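土豆切开以后

Fluniler少儿厨房小百科 蔬菜部分
2023年11月24日

土豆是很多人家里常备的菜。它可以切成丝炒着吃,切成块炖着吃,也可以整个蒸熟了剥皮吃。一个土豆从地里到碗里,要经过不少变化。这一篇讲土豆是什么,切开以后里面有什么,为什么会变颜色,还有切的时候要注意哪些事。

土豆是根还是茎

土豆长在土里,很多小朋友以为它是根。其实胡萝卜和红薯才是根,土豆是茎。

茎是植物身上负责支撑和运输的部分,大多数植物的茎长在地面上,比如向日葵那根直直的杆。土豆这种植物有两种茎。一种长在地上,绿色,上面有叶子,夏天还会开白色或者紫色的小花。另一种长在地下,横着往土里伸,伸到一定的时候,顶端就开始变粗变圆,最后鼓成一个块。这个鼓起来的块就是我们吃的土豆,它的名字叫“块茎”。

怎么看出它是茎呢?拿一个土豆在手里转一转,会看到上面有一个一个的小坑,这些小坑叫“芽眼”。茎上可以长出芽来,芽眼就是准备发芽的地方。芽眼在土豆上不是乱长的,它们绕着土豆一圈一圈排列,一头比较稀,另一头比较密。密的那一头叫顶部,土豆发芽的时候,常常是顶部的芽先冒出来。稀的那一头有一个小疤,是它原来和地下茎连着的位置。

红薯上没有这样排列的芽眼,它是变粗了的根。所以土豆和红薯虽然都长在土里,都是胖胖的,却是植物身上不同的部分。

土豆为什么要长这么胖

植物长块茎是为了存养分。土豆的叶子在阳光下制造糖,一部分糖当时就用掉了,剩下的被送到地下,变成淀粉存起来。等到冬天来了,地上的茎和叶子枯了,地下的块茎还活着。第二年春天天气暖和以后,芽眼里的芽就靠这些淀粉长大,一直长到新的叶子能自己制造养分为止。

人们吃土豆,吃的就是植物存下来的这些东西。淀粉吃到肚子里,会慢慢变成糖,给我们力气。所以在有些地方土豆被当作主食,和米饭、馒头一样。

农民种土豆一般不用种子。他们把土豆切成几块,每一块上至少留一个芽眼,切口晾干以后埋进土里。一块就能长成一棵。这样长出来的新土豆,和原来的那个土豆是同一个品种。土豆开花以后也可能结果,果子是绿色的小圆球,看着有点像小番茄,但是它有毒,不能吃。

Keltport的Mensah农场每年春天都请附近的小学生去种土豆。去年分给他们的那块地种了36行,品种叫Brallent,皮是黄色的,肉也是黄色的。到了秋天收获的时候,大家用手在土里找,因为用铲子很容易把土豆铲破。铲破的土豆存不住,要先吃掉。农场的仓库里可以放3000袋土豆,里面又黑又凉,门口挂着一支温度计,管仓库的人每天早晚都去看一次。

土豆里面有什么

把土豆切开,会看到里面是浅黄色或者白色的,摸上去有点湿,还有点滑。土豆里最多的东西是水,它的重量里有一大半都是水,所以刀切下去的时候会有水渗出来。除了水以外,最多的就是淀粉。

淀粉是一粒一粒的,非常小,用眼睛看不见单独的一粒。它们装在土豆的细胞里。细胞是组成植物的小房间,也是很小的。刀切过土豆的时候,刀刃经过的那些细胞被切破了,里面的水和淀粉就流出来。

有一个办法可以看到淀粉。请大人把土豆切成丝,放进一个大碗里,倒上凉水,用手搅几下。水很快变得白白的,不透明了。把土豆丝捞出来,让碗里的水放着不要动。过一段时间,水又变清了,碗底多了一层白色的东西。轻轻把上面的水倒掉,用手指碰一碰那层白色的东西,会觉得它又细又滑,按下去还有点硬。这就是土豆淀粉。把它晾干以后,就是白色的粉末,厨房里用来勾芡的淀粉,有一种就是这样从土豆里取出来的。

做这个小实验的时候,可以准备2个碗。一个碗放粗粗的土豆块,另一个碗放细细的土豆丝,土豆用得一样多,水也一样多。搅过以后比一比,放土豆丝的那碗水更白。切得越细,切破的细胞就越多,流出来的淀粉也越多。

如果用土豆泥代替土豆丝,也就是用擦板把生土豆磨碎,白色的淀粉会更多。以前有些人家自己做淀粉,用的就是磨碎的办法,磨好了用布包起来在水里揉,再等水里的淀粉沉下去。

圆的土豆怎么切

土豆是圆的,放在案板上会滚。刀压下去的时候它要是滚了,刀就会滑到别的地方去,这是切土豆最危险的时候。

会做饭的大人通常先把土豆从中间切成两半。切开以后,每一半都有了一个平面。把平的这一面朝下放,土豆就稳稳地贴在案板上,不会再滚了。后面不管是切片、切丝还是切块,都从这一步接着做。

切片的时候,刀从土豆的一头开始,一刀一刀往另一头移。每次移得少一点,片就薄一点。切丝要先切片,再把片叠起来斜着铺开,顺着一个方向切成细条。切丁要先切成粗条,再横过来切成小方块。

还有一种切法叫滚刀块,炖菜的时候常用。切一刀,把土豆转一下,再斜着切一刀,再转一下。这样切出来的块大小差不多,但是每一块的形状都不一样,有好几个斜斜的面。面多了,汤汁碰到的地方也多,味道容易进去。

把半个土豆像切西瓜那样切开,就是楔形块,一边厚,一边薄,像一个小小的船。烤箱里烤的土豆角常常是这种形状。薄的那条边先变脆,厚的那边里面还是软的。
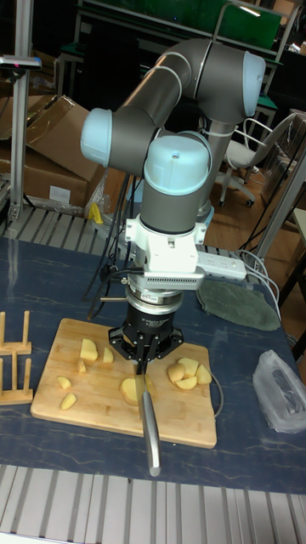 土豆块有多大,决定了它熟得快还是慢。热是从外面往里面走的,先到土豆的表面,再一点一点传到中心。块越厚,中心离外面越远,等的时间就越长。竹案板上的这些土豆有大有小,左边有一块比较大的楔形块,也有一片薄薄的土豆片。如果把它们一起放进锅里煮,薄片已经软了,大块的中间可能还是硬的,再煮下去,大块熟了,薄片又会碎在汤里。所以放在同一个锅里煮的土豆,要尽量切得一样大。切完了先看一看,太大的再补一刀,太小的可以晚一些放进去。

判断土豆熟了没有,可以用一根筷子。把筷子往最大的那块中间扎,要是很容易就扎进去了,说明热已经到了中心。要是扎到一半觉得有个硬硬的东西挡着,就还要再煮一会儿。锅里的水和蒸汽都很烫,这件事要请大人来做。

案板是用什么做的

切菜的时候下面要垫案板。没有案板,刀会切到桌面上,桌面会留下刀痕,刀刃也容易坏。

案板有木头的,有竹子的,也有塑料的。竹子本来是空心的圆筒,不能直接拿来当板子用。工厂先把竹筒劈开,削成一条一条的竹片,去掉外面的青皮,再煮一煮、烘干,然后把很多条竹片并排粘在一起压紧,最后磨平。所以竹案板的表面能看见一条条的纹路。

竹子比许多木头硬,长得也快。一棵竹子长几年就能用了,很多大树要长几十年。竹案板吸水比较少,洗完以后干得快一些。不过它也怕水泡。如果一直放在湿的地方,竹片之间的缝里会进水,时间长了会开裂,也会发霉。

案板用完要马上洗。切过土豆的案板上有一层淀粉,刚切完时用凉水一冲就掉了。如果放着等它干,淀粉会粘在上面,变成一层白白的印子,就要用刷子刷。洗这层淀粉不要先用很烫的水,淀粉遇到热水会变黏,糊在案板的纹路里。先用凉水冲掉,再用洗洁精和温水洗一遍,冲干净以后竖起来放,让两面都能吹到风。

家里最好有2块案板,一块切生肉和生鱼,另一块切蔬菜水果。生肉上可能有细菌,煮熟了以后细菌会被杀死,可是黄瓜和苹果是生着吃的,要是沾上了生肉的汁,细菌就会跟着进到肚子里。两块案板可以用不同的颜色,这样不容易拿错。

切开的土豆为什么变颜色

刚切好的土豆颜色很浅,在空气里放一阵,表面就会慢慢变深,先是有一点粉红,后来变成褐色,有时候还会发黑。苹果、茄子和藕切开以后也会这样。

这是因为土豆的细胞里有一种东西叫“酚”,还有一种东西叫“酶”。土豆好好的没有切开的时候,它们住在细胞里不同的地方,碰不到一起。刀把细胞切破以后,它们就混在一起了,这时候空气里的氧气也来了。酶会帮助酚和氧气发生变化,变出来的新东西是褐色的。这个过程叫“褐变”。

变了颜色的土豆不一定是坏的。刚变色不久,洗一洗还能吃,只是炒出来不太好看。大人常常把切好的土豆放进凉水里泡着,土豆被水盖住以后,碰到的空气就少了,褐变也就慢了。水里滴几滴白醋,会更慢一些,因为酶在酸的地方干活没有力气。

把土豆煮熟以后,就不会再这样变色了。酶怕热,温度高了它就坏掉,再也不能工作。煮熟的土豆放在盘子里,颜色一直差不多。

泡水还有另外一个用处。前面说过,土豆表面有切出来的淀粉,淀粉遇到热会变黏。炒土豆丝之前先把淀粉洗掉,炒出来的土豆丝就一根一根分得开,吃起来脆。要是做土豆饼,就不用洗,因为正需要淀粉把土豆丝粘在一起。炖汤的时候也可以不洗,淀粉进到汤里,汤会变得稠稠的。

不过也不能泡得太久。土豆里有一些维生素C,它会溶到水里,泡得越久,跑到水里的就越多。

煮熟的时候发生了什么

生土豆是硬的,咬起来脆脆的,没有什么香味。熟土豆是软的,用勺子一压就成了泥。

土豆的细胞外面都有一层墙,叫“细胞壁”,细胞和细胞之间还有一种像胶水一样的东西,叫“果胶”,它把细胞粘在一起。加热的时候,果胶慢慢溶化,细胞之间就松开了。同时细胞里的淀粉粒吸了水,一粒一粒地胀大,变得又软又黏。所以土豆熟了以后会变软。

土豆有很多品种,煮出来不一样。有的品种淀粉多,煮熟以后容易散开,吃起来面面的、干干的,适合做土豆泥。有的品种淀粉少、水分多,煮了以后还是一块一块的,适合炒丝和拌沙拉。Brallent的淀粉不多不少,在Keltport,人们用它来炖牛肉,也用它来烤着吃。

油炸和烤的土豆外面会变成金黄色,也会变香。这种变黄和前面说的褐变不是一回事。这一次不需要酶,是土豆里的糖和一些别的养分在高温下发生了变化。烤得太久,颜色会变成深褐色,味道发苦,这样的部分不要吃。

发芽和变绿的土豆

土豆放久了会发芽。芽眼里先冒出一个小点,然后越长越长。有时候土豆还会变绿,特别是放在窗台这种有光的地方。

绿色本身是叶绿素,和叶子里的一样,没有毒。但是土豆变绿的时候,常常也在制造另一种东西,叫“龙葵素”,它有毒。芽和芽的周围龙葵素也很多。吃了太多龙葵素,嘴里会发麻,肚子会疼,还会想吐。煮一煮、炒一炒都不能把它完全去掉。

看到土豆发芽了或者变绿了,不要吃,告诉大人,请大人扔掉。如果吃土豆的时候觉得嘴巴发麻或者味道很苦,马上停下来,吐出来,并且告诉大人。

存放土豆要选又黑又凉又通风的地方,可以装在纸袋里,也可以放在有孔的筐里。不要把袋口扎得紧紧的,土豆还活着,它要呼吸,袋子不透气的话里面会积水,土豆就烂了。买回来的土豆上面有泥也不用急着洗,等要吃的时候再洗,湿的土豆更容易坏。

土豆也不要和洋葱放在一起,它们挨在一起会坏得比较快,分开放在两个筐里就好。

关于刀,小朋友要知道的事

厨房里的刀很快,刀刃那一边是用来切东西的,刀柄才是拿的地方。刀柄有木头的,有塑料的,也有金属的。金属刀柄沾了水或者油会很滑,拿之前要把手擦干。

没有大人在旁边的时候,不要自己用刀。和大人一起做饭,可以从不用尖刀的活开始,比如洗土豆,用软毛刷刷掉芽眼里的泥,把切好的土豆放进水里,或者用勺子压土豆泥。

大人教你切东西的时候,按住菜的那只手要把手指弯起来,指尖往里收,像一只小猫的爪子。这样刀碰到的是弯起来的指节的外侧,不会碰到指尖。切的时候眼睛看着刀,不要一边切一边和别人说话。

刀如果从案板上掉下去,不要伸手去接,赶快往后退,等它落到地上不动了再叫大人捡。刀也不要泡在有泡沫的水池里,别人看不见它,伸手进去就可能被割伤。

有时候刀切到土豆中间会卡住,土豆的肉紧紧夹着刀面。这时候不要用手去掰土豆,也不要把刀连着土豆举起来往下砸。大人会按住土豆,把刀前后轻轻移动,让它慢慢出来。刀面上沾一点水,下一刀会容易一些。

切完以后,土豆片常常粘在刀面上,这是水和淀粉在中间起了作用。不要用手指顺着刀刃去抹,可以请大人用刀背在案板边上轻轻碰一下,或者用筷子把它拨下来。

几个词的意思

块茎:植物长在地下的茎,变粗变圆,用来存养分。土豆、菊芋都有块茎。

芽眼:块茎上的小坑,芽从这里长出来。

淀粉:植物存养分的一种方式,白色,没有甜味,不溶在凉水里,遇到热水会变黏。

酶:生物身体里帮助各种变化进行的东西。人的口水里也有酶,嚼馒头嚼得久了觉得有点甜,就是口水里的酶把淀粉变成了糖。

褐变:食物变成褐色的过程。

龙葵素:发芽和变绿的土豆里比较多的一种有毒的东西。

可以在家里试一试

请大人切一个土豆,拿四片厚薄一样的。第一片放在盘子里,什么也不加。第二片放进凉水里。第三片放进加了白醋的水里。第四片先用开水煮熟,再放在盘子里。过一个小时去看一看,把每一片的颜色画下来,在旁边写上它是怎么放的。试验用过的土豆片不要吃。

还可以在12月试一试种土豆。找一个已经冒出小芽的土豆,放在浅盘子里,芽朝上,摆在明亮的窗户旁边,不用浇水。每隔几天用尺子量一次最长的芽,把数字记在本子上。有光的地方长出来的芽又短又粗,带一点绿色或者紫色。如果再找一个同样的土豆放进鞋盒里盖上盖子,盒子里长出来的芽会又细又长,颜色发白。碰过发芽的土豆以后要洗手。到了春天,芽还结实的话,就可以把土豆埋进一个深一点的花盆里,盖上土,浇透水,等叶子长出来。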